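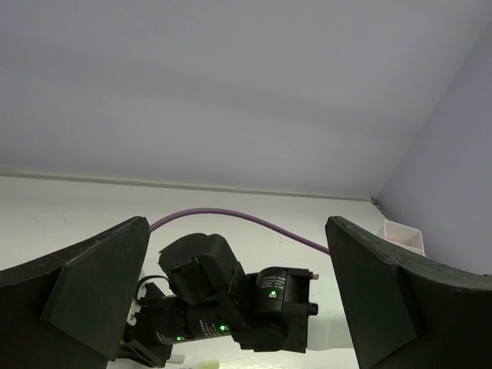

*2 min read*

**Wrist camera dropout: results, and a request for abuse**

**gearlash** · Oct 25, 2025

Posting this before I talk myself into another ablation. Same two-arm tabletop setup I've been boring you with since February. I trained the policy on 1,000 demos with every camera on, then trained it again on the same 1,000 with the wrist views randomly blanked. The idea comes from the Skalleck codebase, where it's one line in the config with a comment that says "try this?"

So I tried this. Over 130 rollouts per policy, the dropout version finished the task more often, and most of the gain came when one arm's wrist view had the other arm parked in it. The plain policy sees black plastic between its fingers and loses its nerve. The dropout one seems to lean on the fixed camera until the view clears.

**moss_and_torque**

What's your baseline doing with the cable? I see purple crossing the gap right over the other arm. If yours moves between episodes, you may have taught it to ignore a cable. Noble, but a smaller paper.

**gearlash**

The cable moves all the time, in both sets. I'd take the smaller paper. Fixed camera, for reference, box between the grippers: 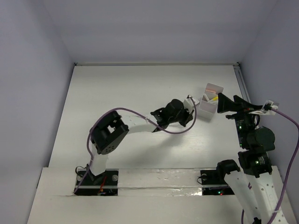 Irley_bench disagrees with the whole premise: blanking views is just regularization wearing a hat, and plain image noise would have bought the same thing for less typing. Run that, same seeds, then come back and say "occlusion."

**gearlash**

Seeds, plural, is generous. I have 2.

**Irley_bench**

Then you have an anecdote with error bars.

**prokopenko_fan**

Slightly unfair. The Prokopenko sim benchmark shows the same direction with masked patches, and they ran plenty of seeds. Nobody got it to hold up on the Oddale tasks though, so pick your omen.

**moss_and_torque**

Oddale is single arm. Nothing wanders into the wrist view there except the table. Wouldn't expect it to help.

**gearlash**

Fine. Noise baseline goes on tonight, more seeds after that if the servos consent. Config is in my repo under `drop_wrist_v4`. Don't ask about v3.

**Irley_bench**

What happened to v3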